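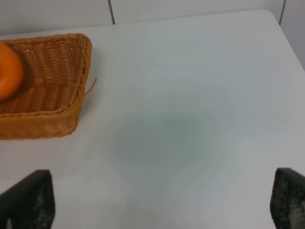 Braço de bancada com garra de dois dedos: limpeza, ajuste e pequenas reparações

Dicas de oficina – secção Máquinas pequenas

As notas que se seguem aplicam-se a um braço de bancada Grukham com garra paralela e câmara no punho, usado para apanhar e pousar fruta e outros objetos leves. Com outras marcas mudam os nomes dos menus e o tamanho dos parafusos, mas a sequência de trabalho é a mesma.

Antes de começar

Desligar o braço no interruptor da fonte, não apenas no programa. Apoiar o punho num bloco ou numa toalha dobrada, porque sem corrente as juntas cedem devagar. Ter à mão álcool isopropílico a 70 %, panos de microfibra, um pincel macio, chaves sextavadas e uma folha de papel branco.

Superfície de trabalho

Um tampo branco e mate facilita a deteção de objetos coloridos e mostra a sujidade cedo. Varrer com o pincel, do fundo para a frente, e só depois passar o pano ligeiramente humedecido. Passar o pano primeiro arrasta os grãos e risca o acabamento. Evitar ceras e abrilhantadores: deixam reflexos que deslocam o contorno detetado.

Os cestos de verga ou de fibra sintética devem ser revistos todas as semanas. Uma ponta solta prende-se com facilidade entre os dedos da garra ou aparece na imagem como obstáculo. Cortar rente com alicate de corte, ou voltar a enfiar a ponta na trama e fixar com uma gota de cola. Deixar secar antes de repor o cesto na posição marcada.

Dedos e almofadas

As almofadas interiores perdem aderência com o pó e com o óleo da casca dos citrinos. Limpar com álcool, sem encharcar, sempre no mesmo sentido. Se a almofada continuar lisa ao tato ou se levantar num canto, substituir o par. Nunca trocar apenas uma, mesmo que a outra pareça boa – a diferença de espessura descentra o aperto.

Para a troca, aquecer a base com secador no mínimo, levantar por um canto, retirar a cola antiga com espátula de plástico e colar a nova com pressão uniforme. As almofadas Śliwiński vêm com adesivo próprio e pedem 90 minutos de repouso antes da primeira carga.

Os parafusos dos dedos apertam-se em cruz e em duas passagens. Um dedo com folga nota-se à mão, com a garra aberta e o braço desligado.

Abertura e centragem

Com o braço de novo ligado, levar a garra à abertura total e aproximá-la de um objeto redondo pousado no tampo. O intervalo entre cada dedo e o objeto deve ser semelhante dos dois lados. Uma laranja serve bem para este ensaio: tem bom contraste com o branco e tolera um aperto ligeiramente excessivo.

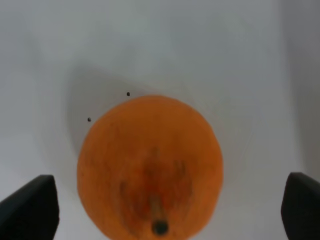 Garra aberta com a laranja entre os dedos, sem contacto. Junto à fruta, duas partículas escuras por limpar.

Se o objeto ficar mais perto de um dos dedos, corrigir o desvio lateral no menu de calibração em passos pequenos e repetir a aproximação a partir da mesma posição de partida. Não corrigir rodando o punho: a centragem parece certa naquele ponto e falha nos restantes.

Depois, fechar a garra a velocidade reduzida e parar ao primeiro contacto. Para fruta, começar com a força no valor mais baixo que levante a peça sem escorregar. No nosso braço, o valor 145 da escala do controlador chega para laranjas médias; o 200 já marca a casca das mais maduras.

Câmara do punho

Limpar a lente com pano seco próprio para ótica. O álcool só se usa em dedadas persistentes, aplicado no pano e nunca na lente. Pôr a folha branca sob a câmara e procurar manchas que se mantenham no mesmo sítio da imagem quando o braço se move. As que acompanham o movimento da câmara estão na lente; as que ficam no tampo são migalhas ou pó.
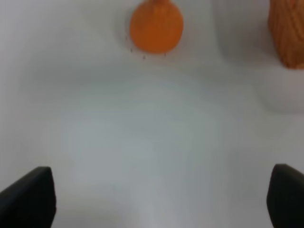

A focagem verifica-se com um objeto de textura marcada, por exemplo um bloco de madeira com veio visível, à distância normal de trabalho. Se o veio se confundir numa mancha única, aliviar o anel da lente, rodar um quarto de volta, comparar e voltar a fixar. Uma ligeira perda de nitidez ao longe é aceitável quando a recolha se faz de perto.

Cabos

O cabo da câmara é a peça que mais avaria. Prendê-lo com abraçadeiras de velcro, deixando uma curva larga em cada junta. As de nylon, apertadas em excesso, cortam a bainha. Imagem que falha só em certas posições do braço indica quase sempre condutor partido junto ao punho – trocar o cabo inteiro, sem emendas. Os cabos de substituição Sotham têm a ficha em ângulo e ocupam menos espaço.

Registo

Anotar numa folha presa à bancada o mês da troca das almofadas, o valor de força e o desvio lateral em uso. Após qualquer troca de dedos, repetir a centragem e riscar os valores antigos.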